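Trollau Works – Equipment Planning Group
Minutes of the October meeting

Present: Virgil Anghel (chair), Dušan Lukáč (cell engineering), Tatiana Lukáč (purchasing), Eduard Oravec (simulation and controls), Jessie Pollock (minutes)
Apologies: none
Start: 9:05 a.m., small meeting room, Building 3

1. Minutes of the previous meeting

Accepted with one correction. Under item 4 the gripper spares were listed against the Follberg line. They belong to the Trollau test cell. Jessie has changed the file copy.

2. Actions carried over

2.1 Floor load figures for the test cell. Dušan has the drawings back from the building office. The slab is fine for the table and one arm on a fixed base. A second fixed base would need its own check. Closed.

2.2 Quote from Jireš for the replacement arm. Received, see item 3.

2.3 Simulation license renewal. Tatiana renewed for one year at the old rate. The supplier would not hold the rate for a longer term. Closed.

2.4 Compressed air to the test cell. Still open. The maintenance slot was given to the paint shop. Dušan to rebook.

3. Replacement arm

Tatiana tabled two quotes, one from Jireš and one from Paltitz. Both cover the arm, controller, teach pendant, cabling and on-site commissioning. Neither covers the gripper.

Jireš is the cheaper of the two on purchase price. Paltitz includes the first annual service and a longer parts warranty. With service costs added over the planned life of the arm, the gap between them is small. Tatiana will put both on the same basis and circulate the sheet before the next meeting.

Dušan asked about reach. The present arm covers the table but is short at the far corners when the gripper points straight down. The Paltitz arm has 85 mm more reach than the present one. The Jireš arm has the same reach as the present one and would need the base moved closer to the table. Moving the base means new anchor holes and a repeat of the safety survey. Virgil asked for the cost of both to be shown against the Jireš quote.

Lead times: Jireš quotes up to 3 months. Paltitz would not commit to a date without an order number. Virgil does not accept this as an answer and will call them.

Decision deferred to the next meeting.

4. Simulation before purchase

Eduard reported on the tabletop model. The purpose is to settle gripper size, approach direction and clearance around household objects before money is committed to hardware. He has built a set of table layouts with mixed objects and is checking reach and approach in each one. One of the layouts with a narrow gap was shown to the meeting. 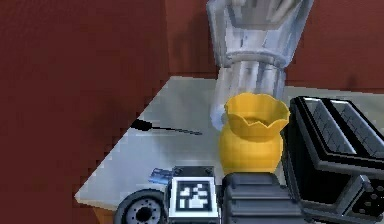
Item 4, tabletop model: gripper at the rim of the yellow vase, black toaster to the right.

Eduard's points on this layout:

4.1 The vase is a useful test object. The rim flares out and is wavy, so the contact point changes with the angle of the gripper. The neck below it is narrower and may be the better place to hold. He wants to compare rim and neck grasps for every gripper on the shortlist.

4.2 The toaster stands almost against the rim. An approach from the right is not worth planning for. From above, the fingers have to come down on the sides that are left, and long fingers help here.

4.3 The thin tool with the black handle lies clear of the vase. Eduard will use it for flat pickup in a later run. Long fingers are expected to be less convenient for that job, and the planner will need a low approach angle.

4.4 Collision shapes for the vase are still coarse. The flared rim is treated as a plain cylinder, which makes the model report contact too early. Eduard to replace it with a finer shape. He estimates two days, plus a rerun of the layouts already processed.

Dušan asked if the model takes finger flex into account. It does not. Fingers are rigid in the current version. Eduard can add a simple compliance value, but it has to be measured on a real gripper first. Dušan has a gripper on loan from Follberg and will take the measurement on the bench.

Tatiana asked if the results would be firm enough to choose a gripper on. Eduard's view is that they are good enough to rule grippers out on size and clearance, and no more than that. Grip force and surface friction need bench tests. Virgil asked that the purchase request say this in plain terms.

Total runs completed so far: 423. Eduard will report failures by cause (reach, collision, no grasp found) in place of a single success rate, as requested by Dušan.

5. Gripper shortlist

The shortlist stands at 2 models: the long-finger type now used in the simulation and a shorter type with swappable pads. Tatiana confirmed that both fit the tool flange on either arm with an adapter plate. The plate can be made in our own shop. Dušan has the drawing.

Virgil asked for the cost of pads to be treated as a running cost. Past budgets put them under purchase and the line ran dry by spring. Agreed. Tatiana will open a separate line for wear parts, covering pads, fingertips and cable sleeves.

Dušan proposed buying one of each gripper and one spare set of fingers for each. Tatiana noted that this goes over the tooling line as it stands, and that the difference could come from the fixture line, where the second table has been dropped. Agreed in principle, subject to the bench results.

6. Mobile base

Short discussion. Eduard would like the planning figures to allow for a wheeled base, so that one arm can serve both the test cell and the packing area. Dušan is against committing to it this year: the packing area floor has a drain channel across it and no base on offer has been tried over the channel.

Virgil ruled that the mobile base stays in the plan as an option with no money against it. Tatiana to obtain a budget price only, from one supplier. Eduard to list the markers and charging points that would be needed, with a rough layout for each area.

7. Budget position

Tatiana went through the sheet. Main points:

– Arm and controller: held at the figure approved in spring, pending item 3.
– Tooling: to be raised by transfer from fixtures, pending item 5.
– Wear parts: new line, opening amount to be proposed by Tatiana.
– Simulation: license paid. Eduard has asked for a second workstation graphics card. Not approved this quarter. He may use the drafting office machine overnight and on Sunday if the drafting office agrees.
– Training: two places on the controller course. The course depends on the make of arm, so no booking yet.

Virgil reminded the group that unspent equipment money does not carry over. Orders have to be placed before the year-end close. Delivery can fall after it.

8. Other business

8.1 The lockout tags in the test cell are the old style. Dušan to replace them.

8.2 Jessie asked for quotes to be saved under the supplier name and item number. Several are currently saved as "quote final" and cannot be told apart.

8.3 Follberg has asked for its loan gripper back by the end of next month. Bench measurements to be done first.

9. Actions

Tatiana: like-for-like cost sheet for Jireš and Paltitz, including base move and safety survey
Tatiana: wear parts line, opening amount
Tatiana: budget price for mobile base
Virgil: call Paltitz on delivery date
Dušan: rebook compressed air work
Dušan: finger flex measurement on the Follberg gripper
Dušan: release adapter plate drawing to the shop
Dušan: lockout tags
Eduard: finer collision shape for the vase, rerun of completed layouts
Eduard: rim and neck grasp comparison for both shortlisted grippers
Eduard: failure report by cause
Eduard: marker and charging point list
Jessie: circulate minutes, rename quote files

Meeting closed at 10:40 a.m. Next meeting same room, date to be set once Paltitz has replied.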